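Print this page | E-mail this thread
Reading time: 2 minutes

Wrist view for drive removal – how many examples before you train?

perihan_c
We're collecting demonstrations for pulling hard drives out of old server boards at Windholm. So far we have 286 episodes, all driven by hand by the same 2 operators. The policy gets to the carrier most of the time but then hesitates before it closes. I'm wondering whether to keep collecting or change what we collect.

skasdale_rig
What does the wrist camera see at the moment of the grasp? If the fingers hide the carrier you can add episodes until April and it won't help much.

perihan_c
They hide some of it. The blue is easy to pick out, the lower end less so. One from the wrist camera:
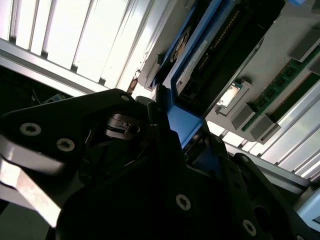

Wrist view, gripper at the blue drive carrier

The lights are the other thing. The silver bracket on the gripper washes out to white.

g_oral
I'd sort the glare first. We had the same trouble at Ukitz and turned the panels down, then recorded everything again. It took a while but the second set trained better with fewer episodes.

skasdale_rig
Disagree. If the lights on the real line are going to be that bright, leave them bright. Better to vary them between sessions so the policy doesn't lean on one reflection. I'd look at the operators instead. With only 2 people you get two habits. Do they both pause before closing?

perihan_c
One of them does. Gülizar asked me the same thing by e-mail. I went through 12 of hers and 12 of the other operator's, and the pause is in nearly all of one set and none of the other.

g_oral
Then there's your hesitation. I still think the glare matters, but I'd trim the pauses before recording anything new.

damasceno
Careful with trimming. If you cut the pause but the arm was still drifting slightly during it, you get a jump in the positions. Check the joint log first.

perihan_c
Good point, will check. Plan for now is to trim where the arm is still, drop the rest, and bring in 3 more operators with the lights varied. I'll post the numbers when the next run has finished.

skasdale_rig
Start a few with the board turned as well, if you haven't already.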